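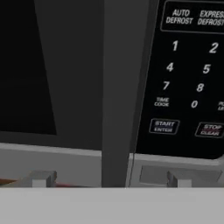 Nivine_bench

Right, the microwave task in the sim is finally getting some love and I'm really pleased with how the remote driving feels now! I swapped the keyboard for a proper hand controller last night and it's a different world. View's from close in, finger down past the seam between the door and the keypad. I've done 80 demos so far, all opening the door, and next up I want to teach it to press START.

Has anyone got button pressing to work from demos alone? Any tips very welcome.

rivano

Lovely stuff. My one worry is the finger. It sits right across the gap you're trying to get at, so the policy will be guessing at the very moment it matters. I'd add a second view from the side before you record any more.

cesance_dan

Disagree with rivano, sorry! I trained a drawer task on a single close view and it coped fine. What hurt me was my own driving -- I kept stopping to think halfway through, and the robot learnt to stop and think as well. Practise until you can do it in one smooth go, then hit record.

Nivine_bench

Ha, I do exactly that. I hover for ages before I commit. Would you bin the hesitant ones or trim them?

cesance_dan

Trim if the pause is at the start, bin if it's in the middle.

ivanov77

Binning is a waste if you ask me. I keep the wobbly ones where I went wrong and then put it right, as they show the arm how to recover. Only 7 of mine went in the bin last time.

On the buttons: START and STOP are right next to each other on that panel, so vary where the finger comes in from. Mine always came in from the left and got lost as soon as I moved the microwave.

rivano

Agree with ivanov on that bit. Still say you need the side view, mind :)

Nivine_bench

OK, plan for tonight: 2 cameras, same door task, wobbly ones kept in a separate folder so I can train with and without. Buttons after that. Will post how both runs get on -- can't wait to try it!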